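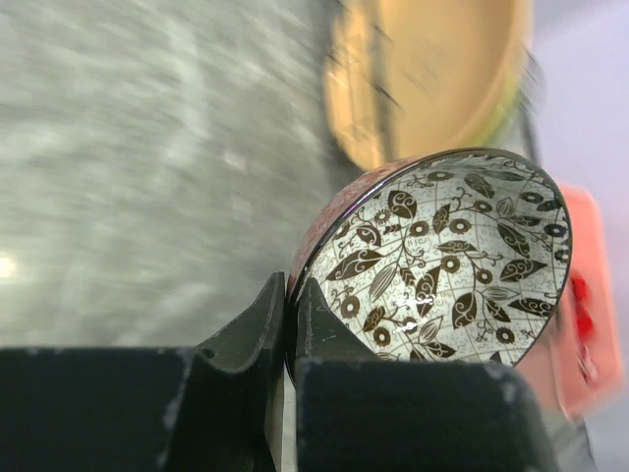 You won't do it for 199, not with the price of butter, and if you do it'll be because you've eaten at your sister's every other night. Nnamdi Anozie, under the last post. Fair. I have been at my sister's a bit. Twice! Three times if you count the soup.

Anyway, quick one as I've got to be out by half past. Food budget update. For anyone new, the deal is £199 for the month of July, everything I eat and drink at home plus anything I buy when I'm out, one person, no cheating by using up the freezer first (freezer was nearly empty anyway, peas and a bag of something grey).

Where I am. Day 20. Spent £141 and some pence, can't find the receipt from the petrol station so the pence are a guess. So 58 quid left, and 11 days to do it in, which is fine? I think it's fine. It felt like loads until I bought olive oil.

The big thing is Dulteo. Deleted it off my phone the night before I started. I'd not looked at what I was spending on there and then I did look and had to have a sit down. Last month, 14 orders. Fourteen. Some of them were just chips. You pay for the chips, you pay for someone to bring you the chips, and then the chips are cold, and I did that over and over like a person with no memory. Still miss it around nine at night. That's the danger hour, I've started just going to bed. 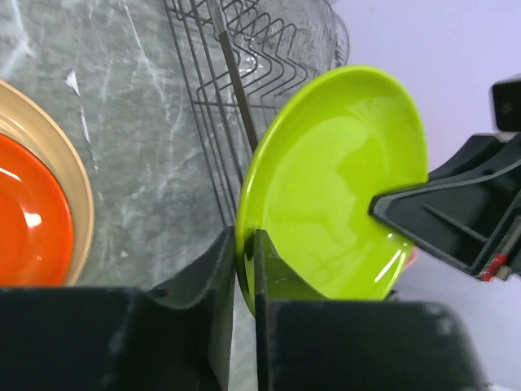 Lime green, very shiny.

Shopping. I've been doing one big shop at Rangel and then topping up at the market in Kilell when I'm over that way for work. Rangel is cheaper for tins, rice, pasta, oats, all the dull stuff. The market is cheaper for veg but only if you go late, after three or so, when they want to pack up. Got a whole carrier of peppers for a pound. Then had to eat a whole carrier of peppers. Roasted them, put them in pasta, put them in eggs, took some to my sister's (see, I do contribute).

Things I've cooked more than once: lentils with a tin of tomatoes and whatever's about. Egg fried rice. Jacket potato, beans. A sort of cabbage thing with mustard that looks awful and I really like. Chicken thighs twice, they've gone up. Porridge every morning, which I was dreading and now quite look forward to, with a banana if there's a banana.

Things I won't do again: own-brand instant coffee, the really cheap one. Life is short. I went back and bought the next one up and felt like a king. Also the "wonky" mushrooms, they were just old.

The lunches were harder than the dinners. I hadn't thought about that at all. Everyone at work goes to Drernero for a sandwich and it's a nice sandwich and it's also the only time we all talk about anything. First week I sat at my desk with my lentils feeling sorry for myself. Second week I just took the tub down there and bought a tea, and the woman behind the counter didn't mind, or didn't say she did. So that's a tea a day out of the budget but worth it. I'd be miserable otherwise and then I'd pack it in.
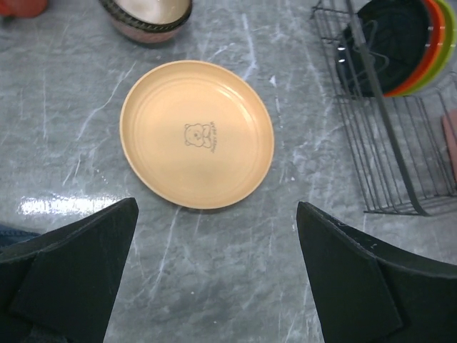
Peach plate with the little bear on it.

Waste is the other one. I used to chuck so much. Half bags of salad, the end of every loaf. Now bread goes in the freezer sliced, and salad I just don't buy, I buy a cabbage and it lasts about a hundered years. Herbs in a glass of water on the side. Cheese grated and frozen, sounds grim, works.

A few of you asked if I'm hungry. No. I was a bit for the first few days, but I think that was just nerves. I've been bored, yes. There's a difference and I'm only just learning it. 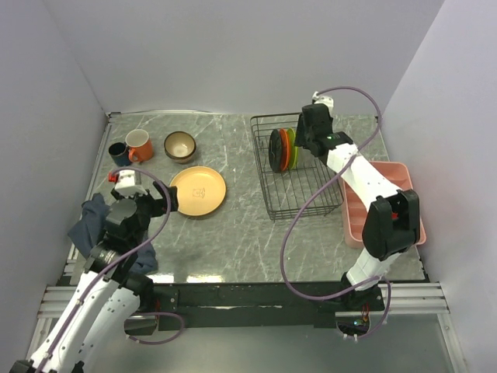 Portions are what did it for me in the end, more than the shopping. I was cooking rice by pouring it out of the bag till it looked right, and it never looked right, it looked like not enough, so I'd add more, and then there'd be rice till the weekend. Now it's mug measures. Half a mug of dry rice, one mug of water, lid on, leave it alone. Any ordinary mug will do it, something like that orange one next to the navy one in the corner, just use the same one for both or your sums go funny. Same with oats, half a mug, one of water, splash of milk. I've got through one bag of rice in 20 days where it used to be two and a bit.

Still to come: I've got people round at the weekend, three of them, and I said I'd feed them before I thought about it. Thinking a big chilli, mostly beans. If anyone has a pudding for four that costs next to nothing please put it in the comments, but not rice pudding, I can't look at any more rice.

Nnamdi, I'll post the reciepts when it's done. Right, bus.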